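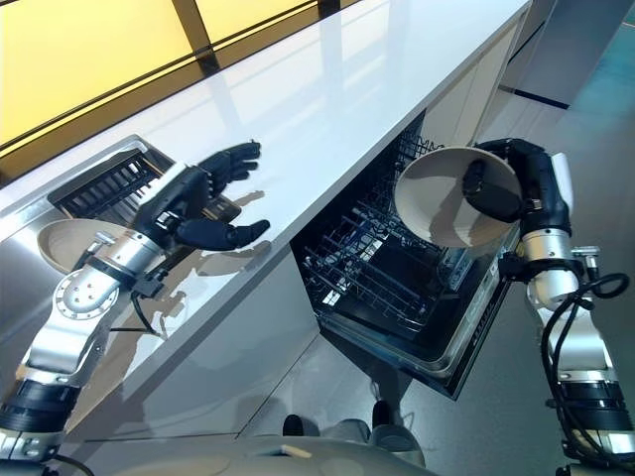

A household robot that loads a dishwasher works in a room built for people, and most of the safety rules written for factory cells do not fit it well. A factory cell has a fence and a gate. A kitchen has a sink, a counter, an open door at shin height and persons who walk in without notice. The present report proposes a set of working rules for two-armed robots used in shared kitchens. Our starting point was the bowl task, in which the right hand holds a bowl by the rim beside the racks and the left hand is open over the sink area. Existing guidance available to us addressed each arm separately and gave little direction on what the idle hand should do during such a task. Rules 2 and 3 below were written to close that gap.

Todano Project
Final Report, Department of Applied Engineering, Skadalwood College

1. Scope

The rules apply to supervised operation only. They cover the handling of plates, bowls and other dishes at a counter, a sink and a dishwasher. They do not cover knives, hot liquids or operation while children are in the room. Mechanical design is outside the scope of the project, and the group made no changes to hardware.

2. Method

The group reviewed the operating manual of the Otwood teaching laboratory, the incident log kept there from January to May, and the course reader on machine safety. The log contains 19 entries. Each entry was read by two group members separately and assigned to a cause. Where the two readings differed, the entry was discussed until one cause was agreed upon. The most frequent cause was contact between a cable and a fixed object, followed by a person entering the reach of an arm that was believed to be stopped.

3. Proposed rules

Rule 1. The operator shall state aloud that motion is about to begin and shall wait for a reply from every person in the room.

Rule 2. A hand that has no part in the current step shall be kept empty and in the operator's view.

Rule 3. Neither arm shall pass over an open dishwasher door while a person is standing at it.

Rule 4. External cables shall be checked through the full range of motion before the first task of each session. Slack shall be secured with clips and shall not be able to reach a rack, a handle or a door edge.
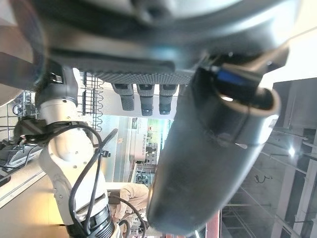
Clips shall be inspected as part of the same check, and a missing clip shall be treated as a fault.

Rule 5. The stop button shall be held by one named person who has no other duty during the session.

4. Cost of adoption

The rules require a second person at each session and additional clips and floor tape. The group estimates the cost for one academic year at $2,200, nearly all of it in paid assistant hours. A request for this amount has been submitted to the Sjögren Fund.

5. Limits of the work

The incident log was not written for research purposes. Several entries are one line long, and minor contacts were probably left out. Rule 2 was also the subject of disagreement within the group. Two members held that an idle hand should be withdrawn to a rest position, and the wording above is a compromise. In a narrow kitchen the movement to the rest position may itself bring the arm closer to a person, and the group had no means of testing this.

6. Next steps

The rules will be posted at the Otwood laboratory in August and reviewed at the end of the fall term. Changes to the log form, including a separate field for cable contact, are set out in Appendix B.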